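Capítulo 7. Planificación y presupuesto de una célula con brazos robóticos

7.1 Antes de pedir precios

La compra de un brazo robótico suele empezar por el catálogo. El comprador mira el alcance, la carga útil y el precio, y deja para más tarde la mesa, las pinzas, el cableado y las horas de puesta en marcha. En este capítulo seguiremos el orden contrario: primero la tarea, después el puesto y por último el brazo.

Como hilo conductor usaremos el caso de Gustevley, una empresa que decora y envasa vajilla para hostelería y que quiso automatizar la preparación de bandejas con tazas de distintos modelos. El proyecto se llamó internamente Dreltura y lo dirigió Pavithra Reddy, responsable de ingeniería de procesos. Harish Nadar llevó las compras. Los documentos que se citan en los ejercicios proceden de ese proyecto.

La tarea, escrita en una línea, era esta: tomar tazas de la mesa, colocarlas en una bandeja y devolverlas a la mesa cuando cambia el pedido. Una línea así basta para abrir la conversación con los proveedores, pero no para firmar nada. Hay que añadir qué piezas se manipulan, en qué posiciones pueden aparecer y qué otros objetos comparten la superficie. Una taza de pie y una taza tumbada sobre la bandeja son dos problemas de agarre diferentes, y un objeto blando al lado de una pieza rígida plantea un tercero.

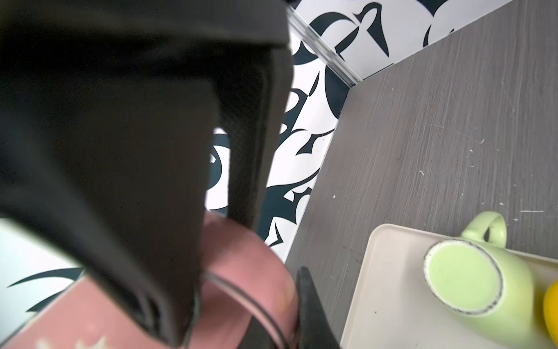
¿Conviene comprar una pinza distinta para cada tipo de objeto?
Depende de la frecuencia del cambio. Si los objetos se alternan dentro de un mismo ciclo, el tiempo perdido en cambiar de herramienta suele costar más que una pinza de uso general con dedos intercambiables. Si se trabaja por lotes largos, dos herramientas sencillas pueden salir más baratas que una versátil.

En Gustevley se eligió la primera opción. Nadar pidió además un juego de dedos de recambio por brazo, partida que no figuraba en la oferta inicial. Los dedos son piezas de desgaste y deben presupuestarse como tales, con su plazo de entrega. El proveedor, Farahani, daba 16 días laborables para los dedos y 90 para una pinza completa. Con esos plazos, tener los dedos en el almacén era una decisión fácil; tener una segunda pinza completa exigía un cálculo que veremos en el apartado 7.4.

7.2 El puesto de trabajo

El tablero, las paredes y la estructura reciben poca atención en los presupuestos porque su coste unitario es bajo. Sin embargo, fijan medidas que después resultan caras de modificar. La profundidad del tablero determina el alcance que se le pedirá al brazo. La altura de las paredes limita los movimientos de la muñeca. El acabado de la superficie influye en la limpieza y también en las cámaras, que trabajan peor con reflejos intensos.

Antes de cerrar las medidas conviene colocar sobre el tablero las piezas reales, con la separación que tendrán en producción, y comprobar que los dedos abiertos caben entre ellas. Se hace con cinta métrica y lleva una mañana. Reddy lo repitió con las tazas en fila y con las tazas sobre la bandeja, y anotó la distancia entre asas en ambos casos - el asa es lo que más espacio ocupa y lo que menos se tiene en cuenta en los planos.

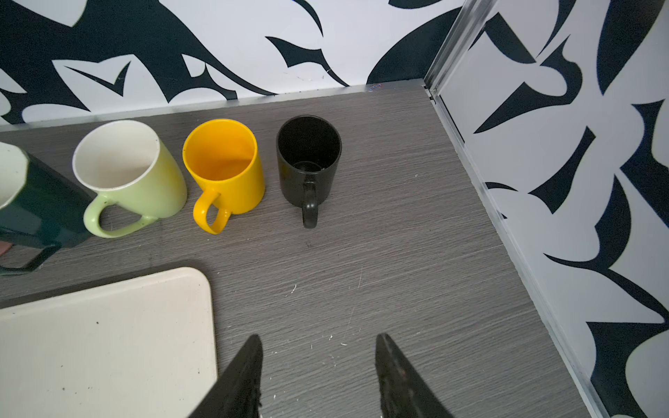 Figura 7.2. Tazas en fila junto a la pared del fondo, con los dedos de la pinza sobre el tablero.

De la prueba salen tres datos para el pliego: la apertura mínima de la pinza, la zona útil del tablero y el margen que debe quedar libre hasta las paredes. Si el proveedor no recibe estos datos, los supondrá, y lo hará con holgura. Una holgura excesiva lleva a un brazo de la gama superior.

La estructura de perfil de aluminio tiene una ventaja presupuestaria que merece mención. Se puede ampliar o recortar sin rehacer el conjunto, y los accesorios se atornillan o se embridan a ella a medida que aparecen las necesidades. Reserve una cantidad pequeña para esos accesorios. En Dreltura se reservaron 200 euros y se agotaron en el segundo mes, sobre todo en escuadras y tornillería.

7.3 Uno o dos brazos

Añadir un segundo brazo no duplica el coste de la célula. El tablero, la estructura y buena parte de la instalación se comparten. Lo que sí se duplica es el brazo con su pinza, su cámara y su cableado, y lo que crece por encima del doble es el trabajo de programación, pues hay que coordinar dos movimientos en un espacio común.

La justificación habitual es el tiempo de ciclo. Existe otra, que en las ofertas aparece menos: un brazo puede sujetar mientras el otro coloca, y eso permite prescindir de utillajes de fijación. Brirnier, la ingeniería que integró la célula de Gustevley, presentó las dos variantes por separado, con el utillaje valorado en la de un solo brazo. Así la comparación era completa. Pida siempre las ofertas de esta manera.

Al revisar la variante de dos brazos, compruebe como mínimo lo siguiente:

Que ambas bases se montan sobre elementos con rigidez suficiente y que esa fijación está incluida en el precio.
Que la canaleta tiene capacidad para los cables de los dos brazos y de sus cámaras.
Que la zona compartida está dibujada en planta, con las piezas en su sitio.
Que las horas de programación se desglosan por brazo y por tarea conjunta. 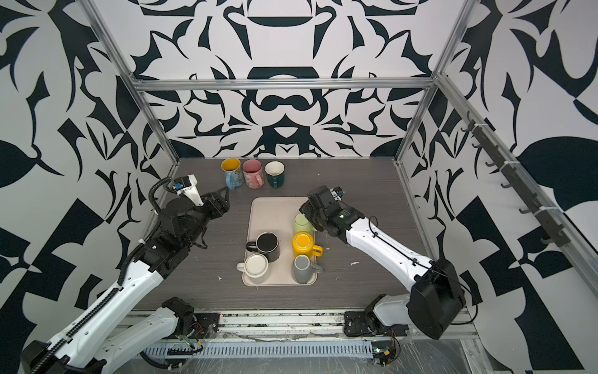
7.4 Costes de adquisición y costes de uso

Llamaremos coste de adquisición a todo lo que se paga hasta la aceptación de la célula, y coste de uso a todo lo que se paga después. La frontera entre ambos debe quedar escrita en el contrato. En Gustevley la aceptación se fijó al final de marzo, y las horas de ajuste posteriores pasaron al presupuesto de mantenimiento.

Dentro del coste de uso distinguiremos los recambios, la energía, las horas de técnico y las paradas. Las paradas son la partida más difícil de estimar y a ella dedicamos las páginas que siguen. Empezaremos por el caso más simple, el de una célula con una sola pinza y sin repuesto en almacén, y calcularemos cuánto cuesta cada día de espera hasta que llega la pieza.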